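Selling fruit by the box: an interview with Sreekumar Varghese

2020-05-06

Sreekumar Varghese has sold fruit for most of his working life, first from a barrow and then from a shop in Lalport that he took over from his uncle. The shop is called Esteves, after the man who had it before them both, and he has never changed the sign. It closed to walk-in customers in March and now sends out boxes. We spoke by phone on his afternoon off.

He began with the numbers. In the first week he packed 80 boxes, which he thought was a lot. "I did them on the floor of the shop with my nephew," he said. "We ran out of tape on the second day. I had to ask the chemist for some."

The idea for the boxes was older than the lockdown. He had tried them in December, as a Christmas line, and sold very few. People wanted to choose their own fruit, he said, and he did not blame them. "If I go to a shop I pick things up. I press the pear near the stalk. You can't do that with a box, so you have to trust the person packing it. In December they didn't need to trust me. They could come in."

Most customers are within walking distance, but he also drives to Darkis, six miles up the coast road, twice a week. The van is his own. He charges £2 for delivery and says it covers the diesel and very little else.

Choosing what goes in

The standard box has apples, oranges or mandarins, bananas, and whatever is good at the market that morning. A larger box costs more and has what he calls "the interesting things".

"That depends on the planes," he said. "A lot of the tropical fruit used to come in the bottom of passenger flights. Now there are hardly any flights, so it costs more and some weeks there is none. I can get mangoes. Mangosteens I can get if I ring early and I'm polite."

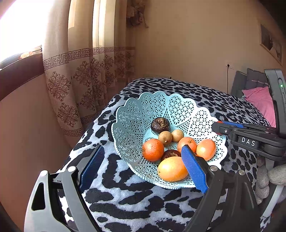 He grew up in Kerala and came to England at 19. His mother kept fruit in every room of the house, he said, and he still does the same. He does not like the fridge for most of it. Apples can go in and so can grapes, but he thinks people ruin good fruit by chilling it the minute they get home.

"Bananas go black. Mangoes stop ripening. Then they ring me and say the mango was hard. I say, where was it? It was in the fridge. Take it out, leave it alone for a few days, then ring me again." He said that most of them do not ring again.

He was less sure about mangosteens. They do not last well wherever they are kept, in his experience, and once the shell has gone very hard the inside is usually past eating. He tells people to press gently with a thumb. If it gives a little, it is fine. The juice from the shell stains, and he has lost two good shirts to it.

I asked whether he wrote any of this down for customers. He now puts a half sheet of paper in each box, printed at home. The first version was too long and had a spelling mistake in it which several people pointed out.

Money and waste

The business is not making much. He has rent to pay, and in April he put £3000 of his own savings into it to pay the wholesaler, Stilinen, who had stopped giving credit to small shops. He does not hold it against them. "They have their own bills. They've been fair with me before."

What has gone down is waste. With orders in by the evening before, he buys what he needs and hardly anything is thrown out. Before March he was giving away or binning a few crates a week, mostly soft fruit.

"That I would like to keep," he said. "When we open the door again I want to do both - the shop and the boxes. My nephew says it's too much work. He's probably right, he does the lifting."

Citrus has been the steadiest seller. He puts it down to people worrying about colds, though he makes no claims for it himself. He buys mandarins by weight in the hand: a heavy one has juice in it, and a light one with a puffy skin has been sitting too long. 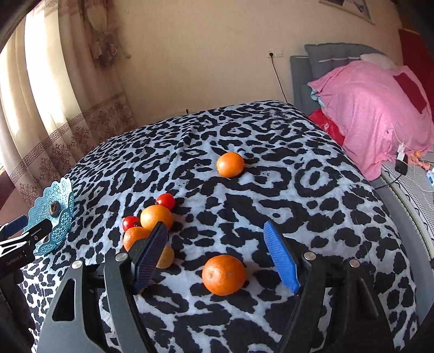 How to order

Orders are taken by phone in the mornings, or by a note through the shop door with a name and number on it. Boxes for Darkis need to be ordered by noon the day before. Payment is by card over the phone or cash in an envelope, and he asks that empty boxes are left out for him to collect.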